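Dark marble counter etched next to the sink, bag storage, and a sealing question

Surfaces & Countertops > Natural stone

ostrakon_lee
Posts: 842
11th June

Counter is a dark slate-gray marble with dense white veining and a few rust-colored streaks. Honed, bought through Sikholm as a remnant, installed last September. Sealed once by the installer with a solvent-based impregnator, product not recorded.

Two problems.

One, there are dull marks to the left of the sink that do not wash off. Neutral cleaner, warm water, microfiber, no change. They are lighter than the surrounding stone and have a slight drag under a fingertip.

Two, we unpack groceries on that section, and thin plastic bags tend to stay there until somebody folds them. One sat for most of a weekend with moisture under it and left a darker patch with a sharp outline. The patch has faded but I can still find it at a low angle.

I would like to know whether these are the same problem and whether resealing fixes either.

gritstone44
Posts: 2,936

Different problems. The light marks are etching. Acid dissolved a thin layer of calcite and changed the surface texture. Lemon, vinegar, wine, tomato. Sealer does not prevent that and resealing will not remove it.

The dark patch is water in the stone. A sheet of plastic lying flat on a wet counter stops evaporation on the top face, so the water goes down or stays put. Leave it open to air for a week or two before doing anything else.

Don't reseal while it is dark. You will slow the drying.

pell_and_float
Posts: 1,692

Agree on the etching. I'd question the bag as the cause of the patch. Clean water under polyethylene on properly sealed marble should not darken it over a weekend. Either the sealer is gone or it was never applied evenly. Put a tablespoon of water on three spots, cover each with a glass, wait fifteen minutes, wipe, and compare.

gritstone44
Posts: 2,936

Fifteen minutes is too short to compare with a weekend. Impregnators slow absorption. They do not stop it. Every one I have used lets water in eventually, and a cover makes it worse. The glass test will find a bare spot but it won't clear the sealer of anything.

pell_and_float
Posts: 1,692

It finds a bare spot, and that is what I want to know first.

ostrakon_lee
Posts: 842

Ran the test. Spot nearest the sink darkened in under five minutes. The other two were unchanged at fifteen. So the sealer is thin where the counter gets wiped most.

Photo of the stone with one of the bags.
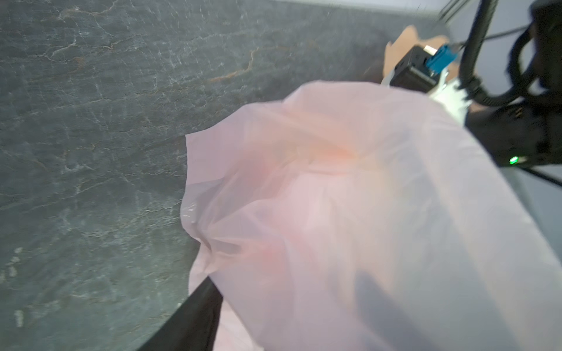
Does printed ink on a grocery bag transfer to marble?

It can, if the bag is damp and left under weight, and an ink mark on honed stone usually needs a solvent poultice to draw it out.

tarn_joiner
Posts: 77

On the veining: pale crackle pattern with rusty orange lines running through it. If the orange is iron in the stone, that is a reason to be careful with standing water. Iron-bearing veins can oxidize and the color spreads into the calcite on both sides. I have repaired one vanity top where an orange line had doubled in width at the faucet and stayed narrow everywhere else.

No acid cleaners, no rust removers off the shelf. Most rust removers will etch marble on contact.

gritstone44
Posts: 2,936

Can't tell iron from other mineral staining in a photo. Warm tan lines are common in dark marbles and many never move. I'd watch it. Put a strip of masking tape beside one vein, mark the width with a pencil, photograph it, remove the tape, repeat in six months.

tarn_joiner
Posts: 77

Fair. I said "if."

modulus_b
Posts: 310

For the etch marks on a honed finish you can do it by hand. Marble etch powder, or a 400 grit diamond pad used wet with light pressure, then a wide feathered area so the repaired patch doesn't show an edge. Test where the toaster lives. Dark stone shows every change in sheen, so the pad has to match the factory hone. Mine was closer to 320.

Do not go up to 4,000 unless you want a polished island in a honed counter. I did that once on a sample and it looked like a spill.

pell_and_float
Posts: 1,692

Powder before pads. A pad in untrained hands on dark marble makes a bigger repair than the one you started with.

modulus_b
Posts: 310

Depends on the depth. He says he can feel the marks. Powder won't level that.

ostrakon_lee
Posts: 842

Slight drag only. I'll try powder on one mark and report.

What about the bags? Household will not stop putting them on that counter.

kettle_shelf
Posts: 1,120

Store them somewhere else and the habit follows. I use a Roteo dispenser screwed inside the sink cabinet door, a plain tube with a slot at the bottom. Shake the bag out, run it through one hand to push out the air, stuff it in the top. No folding. Folding into triangles takes longer and people quit after a week.

Wet bags go over the faucet until dry. If you store them damp they smell.

gritstone44
Posts: 2,936

Or fold them. Flattened lengthwise twice and rolled, a bag takes up very little of a drawer. The tube types jam with the thinner bags because the plastic grabs itself.

kettle_shelf
Posts: 1,120

Mine jams when overfilled. Otherwise no.

tarn_joiner
Posts: 77

A tray on the counter would also do it. Anything with feet, so air gets under. The Prurance drying rack is sold for glassware but it has rubber feet and fits beside a sink. Groceries go on the rack, bags never touch stone. Check that the feet are not black rubber. Some of those mark light veins.

ostrakon_lee
Posts: 842

Update. Powder removed one mark almost completely and reduced the second. Third is unchanged and is probably deep enough for a pad. Dark patch by the sink is no longer visible dry. I wiped the section with acetone, left it overnight, and applied two coats of impregnator, buffing off the residue at ten minutes each time. Water now sits for fifteen minutes with no darkening on that spot.

Installed a tube in the cabinet. It has jammed twice.

pell_and_float
Posts: 1,692

Good result. Retest in six months near the sink only. The rest of the counter may not need sealer for years and excess leaves a haze on dark stone.

jas_threshold
Posts: 19

Same kind of stone here, from Jasińska, also honed. Did the acetone change the color at all? Mine had an enhancer on it from the shop and I am worried about stripping it.

ostrakon_lee
Posts: 842

No change on mine, but no enhancer was used as far as I know. Test under an appliance first.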